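3.2 Notice and Attendance at the Altley Hearings

The second stage of the analysis concerns the public hearings themselves. The Altley Boundary Review held its hearings at four host towns, each of which received submissions from its own district and from one neighboring district without a venue. Tisdale hosted for Inddale, and Tamihana hosted for the rural eastern wards. The pairing was fixed by the review body before the notice period opened and was not changed afterward.

We obtained the attendance registers for all four venues. The registers list 1,889 entries, of which 456 were signed by persons who asked to speak. An entry was retained if it carried a legible ward of residence. Entries signed on behalf of an association were coded to the ward in which the association keeps its registered address, and were flagged so that the models could be run with and without them. Where the same person signed on two days at one venue, the second entry was dropped from the attendance count but kept in the speaking count if a separate request to speak had been made. 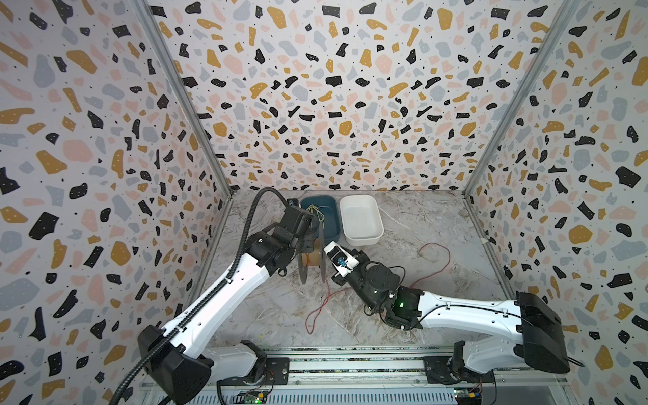 Distance to the venue was measured by road from the centroid of each ward. We did not use travel time. Bus schedules in the Inddale district changed twice during the notice period, and no single timetable could be applied to all of the hearing days. Road distance is a cruder measure, but it is the same for every respondent in a ward and does not depend on assumptions about car ownership.

The dependent variable is the number of retained entries per thousand registered electors. The main independent variables are road distance, the number of days between first published notice and the hearing, and a dummy for wards whose district had no venue of its own. Controls are the share of electors over 65, turnout at the last council election, and whether the draft map moved the ward to a different constituency. Standard errors are clustered by district.

Two features of the data limit what can be claimed. First, the registers record presence at the door and say nothing about how long a person stayed. Second, the review body accepted written submissions until the last hearing had closed, and a resident who found the trip too long could have written instead. We return to written submissions in Section 3.4 -- they follow a different pattern and are modeled separately.

Figure 4. Retained register entries per thousand electors, by road distance to the assigned venue. Wards in districts without a venue are marked with open circles. Wards with fewer than 3,000 electors are omitted from the plot but included in the models.

As Figure 4 indicates, attendance falls with distance in all four hearing areas, and the decline is steepest over the shortest distances. Beyond that range the relationship is nearly flat. The wards assigned to Tisdale from Inddale lie below the fitted line at every distance, and the gap does not close when the association entries are removed. The eastern wards assigned to Tamihana do not show the same shortfall. Distance alone therefore does not account for the low Inddale figures.

The length of notice is a possible explanation. Notices for the Tisdale hearing were posted in Tisdale itself in the first week of March, while those in Inddale went up later and named only the building, with no street address. When days of notice are entered in the model, the coefficient on the no-venue dummy falls by half and is no longer significant at the usual level. The coefficient on distance is unchanged. Wards moved by the draft map had higher attendance throughout, as expected, and the effect is of similar size in districts with and without a venue.

We also tested whether the result depends on a small number of wards. Dropping each ward in turn leaves the sign of every main coefficient unchanged. Dropping the whole of Inddale removes most of the variation in notice, and the notice coefficient can then no longer be estimated with any precision.

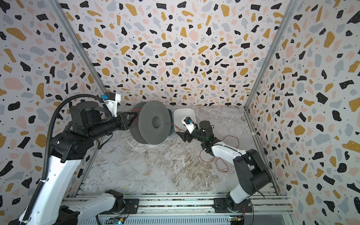 3.3 Content of Oral Submissions

Transcripts were available for three of the four venues. At the fourth, Altley town hall, only the clerk's summary was kept, and it was coded at the level of the speaker with no attempt to recover individual arguments. Each transcript was divided into statements, and each statement was assigned to one of five categories: community ties, population equality, administrative convenience, historical boundaries, and procedure. Two coders worked independently on a sample of 80 statements before the full set was coded, and disagreements in the sample were used to revise the definitions of the second and third categories.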